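Search Search for: Menu
We use cookies to give you the best experience. Accept

28/11/2021
Korkor Sulemana

Countertop thread. Redoing the kitchen at the Litlow place, lots of you asked, so

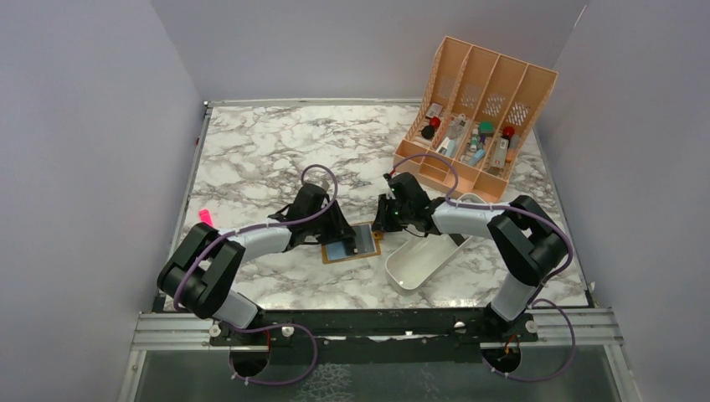
1/ Four months of arguing over counters and we finally have a slab picked. Wanted butcher block. My sister wanted anything except butcher block. What won me over in the end was this kind of look, white with gray and brownish veins running through it. Plain gray walls round it too, which is the paint I'd been pushing for since May.

2/ Quotes. Yakubu came in at 2,782 installed. Skikov wouldn't give me a number till they measured, then never came to measure. Called them twice. Nope.

3/ Sink cutout is extra!! 394. Ask before you sign. I did not ask

4/ People keep saying get real marble. I cook with turmeric and lemons every single day. Real marble would be ruined by new year. If you bake and wipe up fast, go for it, I don't and I won't

5/ Samples: take them home. Put them by the window, then under the ugly bulb at night. The one I loved in the store went pink in my kitchen. Like, ham pink

6/ Veining. On a small sample you get maybe one line. On a full slab it can go everywhere. Ask to see the whole slab and say which way you want it to run, in writing. Ours runs left to right past the stove and I'm picky about teh seam being behind the toaster

7/ Backsplash still undecided. Budget for it was 1,000, some of that is now the sink cutout lol

8/ Someone asked about sealer. I use Fliller on the old tile in the bathroom, no clue if it's ok on counters, check with whoever installs yours

9/ Old counter goes out friday-ish or whenever my cousin gets the truck. Free if you want it, has a burn mark by the left end from the rice incident. Pickup only

10/ Installer wants the cabinets empty and level first. Cabinets are neither. More when theres more

Subscribe to our newsletter Enter your email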